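Trivwood to combine with Drenard in all-share transaction

Posted 15/01/2022 by Wenceslao Beltrán

Trivwood, the maker of optical sensing components, has agreed to combine with its smaller competitor Drenard. The boards of both companies have approved the terms, and a shareholder vote is planned for April. I hold no shares in either business and have received no payment for the remarks that follow.

Under the agreement, Drenard shareholders will receive 2 new Trivwood shares for each share they own. No cash will change hands, apart from small payments in place of fractional shares. Drenard's founders have accepted a restriction on the sale of their holdings, which will be lifted in stages after closing.

The industrial case is easy to follow. Trivwood sells finished modules but buys its detector chips from outside suppliers. Drenard designs its own detectors and has struggled to find enough customers for them. Its largest contract to date called for almost 2,000 units, a modest volume by the standards of the automotive suppliers it had hoped to serve.

The overlap between the two firms is limited to short-range products. Trivwood's Trimano line is sold to builders of warehouse and service equipment, and Drenard offers a comparable part at a lower price. Management has stated that both will remain available for the time being. I expect one of them to be withdrawn once existing orders have been filled.

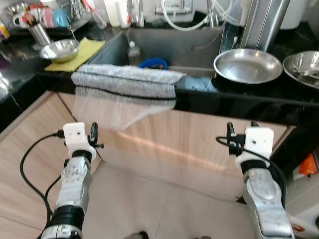 Two robotic arms at a kitchen counter with a stainless steel sink.

The position of Wi, the software firm in which Drenard holds a minority interest, is less clear. Wi licenses its calibration tools to several of Trivwood's direct competitors. The merger documents refer to it in a single paragraph and do not say whether those licenses will be renewed on the same terms. Customers who depend on them would be well advised to ask for written confirmation.

Shareholders should also examine the cost estimates with care. The companies expect to close 4 of their 10 offices and to combine their testing operations, yet the published figures leave out severance and the early termination of leases. Similar omissions in earlier mergers in this sector led to revised guidance within the first year.

The full proxy statement has not yet been released. I will review the sections on Wi and on executive compensation when it becomes available. Comments on this post remain open, and corrections of fact are welcome by e-mail.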